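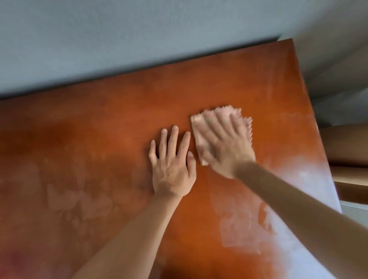 Hjørdis Lindqvist nous l'a dit d'entrée de jeu : une pince qui sait ramasser un cube ne sait pas poncer, et tant qu'on comparera les pinces sur des cubes, on vendra des machines qui calent devant la première planche un peu fatiguée. Elle a ajouté qu'elle ne voulait plus voir un seul tableau de forces de serrage. Bon. On a quand même fait des tableaux, mais pas ceux-là !

Ranidwood, février. Communiqué de l'atelier d'essais Welton.

Je vous écris au nom de toute l'équipe pour vous annoncer l'ouverture de notre banc comparatif consacré au ponçage assisté, et comme c'est moi qui ai passé l'hiver le nez dans la poussière, on m'a laissé tenir la plume (merci, ou pas). Le principe : on part du geste de la main, vu à hauteur de tête, et on regarde ensuite comment deux pinces et leurs contrôleurs s'en sortent sur le même type de travail. Une main tient la planche à plat, l'autre frotte avec une feuille abrasive, les doigts bien étalés dessus. Ça a l'air bête comme chou. Essayez donc de l'écrire dans un contrôleur !

Côté matériel, nous avons comparé la Flover, une pince à deux doigts parallèles avec des patins souples, et la Thorlacius, plus lourde, avec un poignet compliant et un capteur d'effort logé derrière la paume. Même bras pour les deux, même caméra, mêmes consignes de départ. Chaque pince a eu droit à 2000 passes, sur des panneaux de bois aux finitions volontairement inégales, parce qu'un panneau neuf et lisse ne nous apprend pas grand-chose.

La Flover est rapide à régler, et je l'aime bien pour ça : on la monte, on la branche, on travaille. Sur les zones régulières elle tient une pression très correcte. Là où elle souffre, c'est quand l'abrasif commence à se déchirer sur un bord. La feuille glisse entre les patins, le contrôleur croit que tout va bien, et on se retrouve à poncer avec du caoutchouc. Nous avons relevé 111 glissements de ce genre pendant la campagne, tous consignés avec la vidéo correspondante.

La Thorlacius, elle, sent la feuille partir et s'arrête presque toujours à temps. Mais quelle diva ! Il a fallu reprendre l'étalonnage du capteur après chaque changement de grain, et la poussière fine s'invite dans le logement du poignet si on oublie le soufflet. Sur les planches tachées, en revanche, rien à redire, la pression reste douce et constante même quand la surface change de texture sous l'outil.

Et la caméra ? C'est elle qui nous a donné le plus de fil à retordre. Dans un mouvement de va-et-vient, la main devient vite floue, et la vision seule confond volontiers une zone poudreuse avec une zone déjà mise à nu. Nous avons fini par croiser l'image avec l'effort mesuré au poignet, et par ralentir la première passe de chaque série pour que le contrôleur ait un repère net. Ceux qui espéraient un réglage universel seront déçus (moi la première, je l'avoue).

« Je ne cherche pas la pince qui gagne, je cherche celle qui me prévient quand elle se trompe », résume Merle Tamihana, responsable des essais chez Welton. « La Flover va vite et la Thorlacius doute beaucoup. Pour du bois ancien, je prends le doute. Pour une série de panneaux identiques, je garde la Flover et je surveille mes abrasifs. »

Le banc est ouvert dès maintenant aux ateliers de menuiserie, aux écoles et aux fabricants qui veulent y passer leur propre matériel. Vous pouvez venir avec une pince, un contrôleur, une caméra ou les trois, et même avec vos chutes de bois si elles sont bien moches, ça nous arrange. Comptez une matinée pour le montage, un peu plus si le bras n'est pas le nôtre. Les résultats vous appartiennent ; nous demandons seulement de pouvoir publier les ratés, sans le nom du fabricant si vous préférez.

Les relevés complets des deux pinces, les réglages de départ et le protocole de changement d'abrasif sont envoyés sur simple demande aux rédactions et aux ateliers. Une démonstration pour la presse est possible à Ranidwood, le matin de préférence, à partir de 9 heures. Prévoyez des vêtements qui ne craignent rien, le masque est fourni.

Contact presse : atelier d'essais Welton, Ranidwood, à l'attention de Merle Tamihana.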